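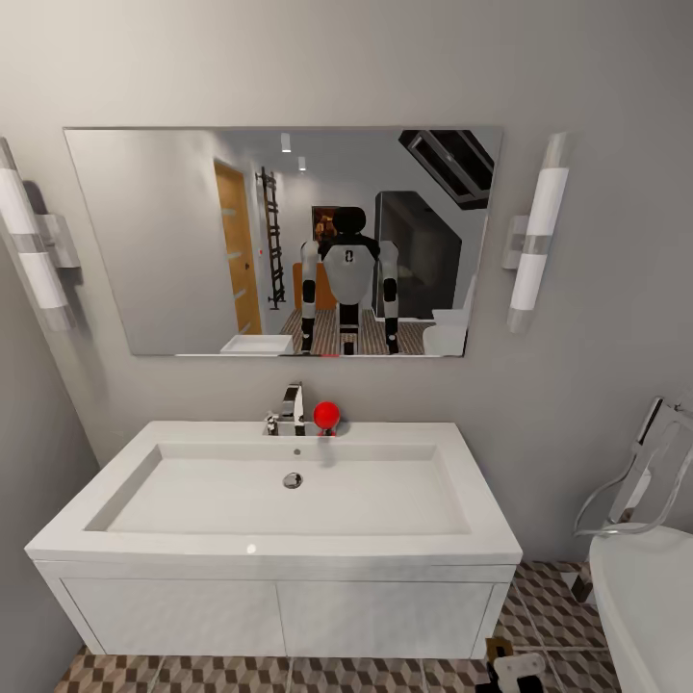
Fakberg workshop gets its Fasier back on its feet, one finger at a time

The Fasier at the Flultau workshop in Fakberg is due to go back to its regular work on Friday, after a stretch of maintenance that took in both grippers, one wrist cable, a good deal of cleaning and a long spell of practice in computer-made rooms.

Anyone who has dropped in to the workshop over the past year will have met the machine, or at least walked around it on the way to the kettle. It spends most of its days learning small household jobs – picking things up, putting them down somewhere sensible, reaching past one object to get at another – and like anything with that many joints it needs regular looking after. The August service was always going to be a big one. It came up with 793 hours on the clock, and by then the right gripper had started closing a touch later than the left.

Afia Dogbe has looked after the robot since it was delivered, and she had been keeping an eye on that gripper for a while. At first it only showed up on thin things, such as a spoon handle or a folded cloth. One finger would arrive before the other and give the object a little shove, and the robot would then have to chase it a short way along the bench. It was still getting most of its jobs done, so the gripper was left alone until the service, when everything would be apart on the bench anyway.

The cause was a fairly ordinary one. The pads had worn unevenly, and the screw holding the inner finger to its slide had backed out by less than a full turn. That was enough to let the finger rock. Dogbe replaced the pads on both hands as a pair, cleaned the slides, put in new screws with a dab of thread locker and left the lot overnight to cure before anything was powered up.

"I always do both hands, even if only one of them is complaining," she said. "If you put fresh pads on one side, you've got a robot with two different grips, and then you spend the next month wondering why it's good at a job on the left and hopeless on the right."

The wrist cable was a surprise. It runs through a fairly tight bend near the cuff, and when the cover came off there was a shiny patch on the outer sleeve where it had been rubbing against a clip. The wires inside were fine, but the cable was changed all the same and the clip moved along a bit, so that the wrist can now turn right through its range without the sleeve touching it. The old cable has gone into the drawer with a tag on it. (The drawer, we are told, is getting quite full, and a second one may have to be found.)

With the hardware back together, the slower part of the work began. Every time a finger or a pad is changed, the figures that describe the hand have to be changed as well, because the robot plans its movements from a model of itself. New pads are thicker than old ones. If the model still believes in the old pads, the hand will think there is a gap where there isn't one, and press harder than anybody wants it to.

At Flultau that model lives in Akolgo, the simulation program the workshop uses for all of its rehearsing. The measured pad thickness, the finger travel and the closing speed are typed in by hand and read back aloud by a second person, a habit that goes back to an afternoon when a decimal point went missing. After that the simulated Fasier is put through its paces in a set of made-up rooms before the real one is allowed to lift so much as a sponge.

The rooms are more homely than you might expect. One is a bathroom with a wall-hung vanity, a tub and a wide mirror over the basin, and it is kept in the set largely for the sake of that mirror. A robot standing at the basin gets a full view of the space behind it, with a door, a towel radiator and its own black and white self among the rest, and it has to sort out which things are really in front of it and which are only reflections. A bright red ball sits beside the faucet as something easy to find. Dogbe uses the bathroom to check the head camera after a service, on the grounds that a small error in the angle of the head is easily missed against a plain wall and makes itself known quite quickly once there is glass involved.

Other rooms are for the hands, and these are plainer on the whole, with a table and one thing on it. The object changes from one run to the next, and the harder ones have been chosen for being flat or awkward or for having only a couple of good places to hold. A mouse trap is among them, the old snap kind with a wooden base and a wire frame. It lies nearly flush with the tabletop, so the fingers have to come down low on either side and close together, at the same height and the same moment. A hand with one lazy finger would most likely push it sideways. For a gripper that had just been cured of exactly that fault, it made a very suitable exam. 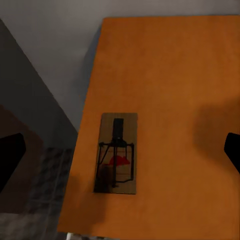
Ismael Araújo was less sure about leaning on simulated tables for this, and told the workshop so. A simulated screw never works itself loose, he pointed out, and a simulated pad does not pick up fluff or go hard at the edges, so a good score in Akolgo shows that the figures agree with one another and leaves the state of the hand itself an open matter. He would like the same flat objects tried on the real bench at every service, straight after the simulated ones, with the two sets of results written down next to each other.

Dogbe took the point in good part, and it has been taken up, at least for this service. The simulated hands were put through 295 grasps in all, and 263 of them were judged clean, meaning that both fingers touched within the allowed time and the object stayed where it was until it was lifted. Most of the others came from one setting. The closing speed had been carried over from the old pads and was a shade too quick for the new ones, and once it was brought down the misses thinned out nicely. A few stubborn ones remain with very thin objects approached from the far side of the table, and those have been put on the list for next time.

The bench trials come next. They will be done with the robot on its stand, at reduced power and with somebody's hand near the stop button throughout, which is how the workshop has always done the first session after a repair. The fingers will be closed on a feeler gauge before anything else, then on a wooden block, and only then on the flat objects. If the right hand lags again, the covers come back off and Friday will have to wait.

There has been some tidying up of the routine as well. The finger screws used to be looked at only during a full service, and they will now be checked with a torque driver at the start of every week, along with the cuff clip. A strip of paint has been put across each screw head and onto the metal beside it, so that a screw that has moved can be spotted at a glance by anyone walking past. The pads are to be wiped down at the end of each day with a damp cloth and nothing stronger – the cleaner that was under the sink last winter turned out to be rather hard on the rubber, and the bottle has since been moved to the other end of the building.

The head camera, for what it's worth, came through the mirror room with hardly anything to correct. It had been knocked slightly during the move to the new bench in autumn and was set straight at the time, and it seems to have stayed put. Dogbe tightened its bracket anyway while she had the right key in her hand.

Visitors are welcome again from Friday, after the morning checks are finished at 11. The robot will be working at the long bench by the window, and people are asked to stay on the near side of the yellow line and to leave their cups on the shelf by the door. Spare pads for the next service are already on order.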